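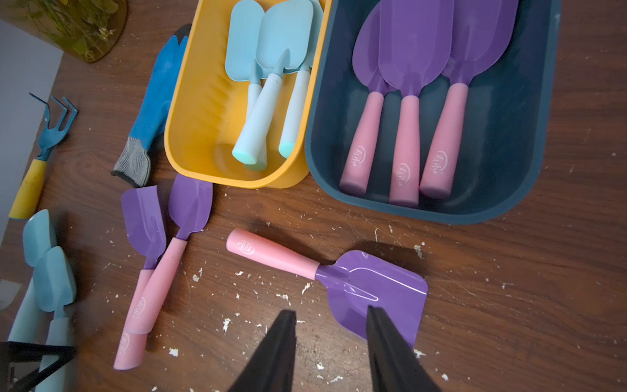
Mutberg Cluvau Potting Mix, 58-quart bag

Cluvau is a peat-reduced potting mix for containers, window boxes and terrariums. It is made from composted bark, coir and perlite, screened to remove large pieces. Starter fertilizer is included and feeds for the first 3 months.

Specifications
Volume: 58 quarts
pH: slightly acid
Bags per pallet: 13
Item code: CLV-900

Use
Break up any lumps before filling. Fill the container to one inch below the rim, set the plant at its former depth and firm lightly. Water until it drains from the base. The level will drop after the first watering; top up as needed. For closed glass containers, put down a drainage layer first and use the mix slightly damp.

Not suitable for cacti, orchids or blueberries. For cacti, see Mutberg Saber Grit Mix. For seed trays, see Rolis Fine.

Storage
Keep the bag closed and out of direct sun. Once opened, use within one season. Wear gloves when handling and wash hands afterward.

Shipping
Ships by ground only. Full pallets need a delivery address with truck access. Pallet orders placed in July may take an extra week.

Trade orders: Aicha Hegazy, sales desk
Page updated April 23, 2023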